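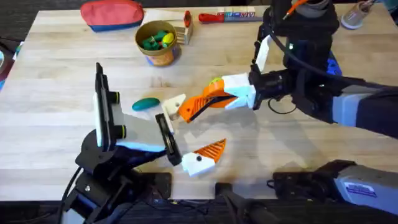

Zerrin Sezer holds that a butcher-block top is a floor stood on legs, and that most of what goes wrong with one can be traced to treating it as a single board. The remark is often repeated in the Letport woodworking trade, where the term covers any table or counter surface made by gluing narrow strips of solid wood side by side. The finished surface is sanded as a unit and behaves as a unit in use, but each strip keeps its own grain direction and its own response to moisture.

Terminology

In current use, "butcher block" refers to two constructions. Edge-grain tops are made of long strips turned so that the narrow edge faces upward, giving a surface of parallel lines. End-grain tops are made of short pieces stood upright, giving a checkerboard. The second is the older form and was used for chopping. The first is more common in tables, workbenches and kitchen counters because it is lighter, cheaper to make and stiffer along its length.

A third form, face-grain or plank construction, is sometimes sold under the same name. It shows the wide side of each board and dents more easily. Trade catalogs in Vistden list it separately as "plank top."

Wood

Hard maple is the usual choice in North America. It is pale, close-grained and resistant to wear, and its small pores do not hold much dirt. Beech and birch are used in the same way. Oak has open pores and is generally kept for tops that will not carry food. Walnut and cherry are chosen for color. Softwoods such as pine make an acceptable bench top but mark under light loads.

Strips cut from different trees vary in tone even within one species. Some makers sort them before glue-up to keep the color even, and others mix them on purpose. The difference has no effect on strength. New maple is close to white and turns yellow with exposure to light, so an area kept under a mat or a fixed appliance will stay paler than the rest.

Construction

Strips are dried, planed to equal thickness and glued under pressure. Full-length strips run unbroken from one end of the top to the other. Finger-jointed strips are assembled from shorter lengths, with the joints staggered from row to row. Full-length stock costs more and is preferred where the top spans a gap without support.

The Dotholm workshop, which made tables for schools and laboratories, produced 1,392 edge-grain tops in its final year of operation. Its shop practice was to leave each glued panel flat on bearers for 2 days before surfacing. Panels surfaced too early develop shallow grooves along the glue lines as the joints, swollen by water from the adhesive, dry and shrink.

Attachment to the base

A glued top moves across its width with the seasons and hardly at all along its length. Screws driven through round holes in a rigid frame hold the wood in place and may split it. Slotted holes, figure-eight fasteners and wooden buttons allow the necessary movement. The slots run across the grain. Steel bases are usually supplied with slots already cut, while older wooden frames often need to be altered.

Clamping equipment to the edge of a top is normal practice. A pad of scrap wood or thick card spreads the load and prevents a crushed ring. Bolting through the top calls for an oversized hole and a broad washer on the underside.

Finish

Mineral oil is used on tops that touch food. It does not harden and has to be renewed. Tung oil and linseed oil cure in the wood and last longer. Varnish and hardwax finishes are usual on worktables and desks, where cleaning is frequent and no cutting is done. Both faces should receive the same number of coats. A top finished on the upper face alone takes up moisture unevenly and cups.

Wear and repair

Scratches and shallow burns are removed by sanding with the grain, starting at 80 or 120 grit and ending at 180 or finer. Dents that have not broken the fibers can be raised with a damp cloth and an iron. Stains from iron and water appear blue-black on oak and gray on maple, and are treated with oxalic acid followed by a thorough rinse.

Open glue lines near an end are the most common structural fault. Fresh glue worked into a clean gap and clamped overnight is normally enough. A gap that returns each winter points to a top that is held too tightly at the base.

The Bonsu repair register, kept by a furniture restorer in Letport, contains 3,000 entries for tables of all kinds. Of these, 89 concern butcher-block tops, most of them entered for open joints or cupping.

See also

Edge gluing
Wood movement
Workbench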